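Marlene Toledo has led the student walking tour at Brudmont Priory for seven years, and she would like it known that she is tired of the well.

"Everyone wants the well," she says. "I can be halfway through the dissolution of an entire religious house and somebody will ask if a monk ever fell in."

Did one?

"Two. But that's my point."

The parish student association takes a group to the ruins each September, before classes get serious. This year 41 signed up, a record, which Toledo puts down to the free lunch. We spoke in the chaplaincy kitchen while she buttered rolls for it.

Her tour skips the gift shop and starts at the drain. The priory's drain is, in her view, the finest piece of engineering in the county, and she gives it twenty minutes. "Daiane Batista timed me once," she says. "She was very polite about it."

Batista, the association's secretary, has asked for more on prayer and less on plumbing. They have settled on a stop in the chapter house, where students read a psalm aloud and try to ignore the pigeons.

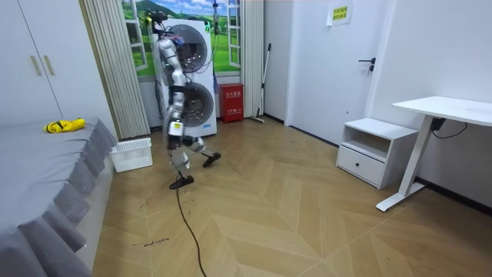
A humanoid robot in mid-stride on a herringbone floor, with a washer-dryer at the back of the room.

Toledo came to the priory by accident. She was studying accounting, missed a bus, and spent an afternoon reading every sign on the site. "There were 1000 words on the cellar and nothing on who swept it," she says. "I wrote to complain. They wrote back and asked if I wanted to give tours. I think it was meant to shut me up."

She now tells the story of the lay brothers, who did the sweeping and most other things, and who slept in the coldest part of the building. The students tend to go quiet there. Then they ask about the well.

Will she do it again next year? She looks at the rolls for a while.

"Dezső Erdős has offered to take over," she says. "He wants to start at the well."

So that's a yes?

"Pass me the butter."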